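3. Results

We asked 500 households in Plividdale what happens to their leftovers, and got back more opinions than forms. Most people said they throw out almost no food. Their trash, which Gleice Dantas weighed every Sunday in June, told a different story - 3580 pounds of it, mostly bread and salad.
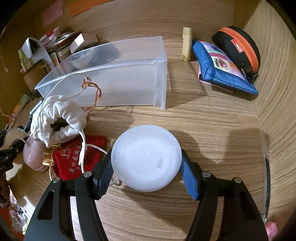
Two streets in Skernley were dropped from the totals after a dispute over a scale. Portion size mattered less than we had predicted. Shopping while hungry mattered a lot, as both authors can confirm.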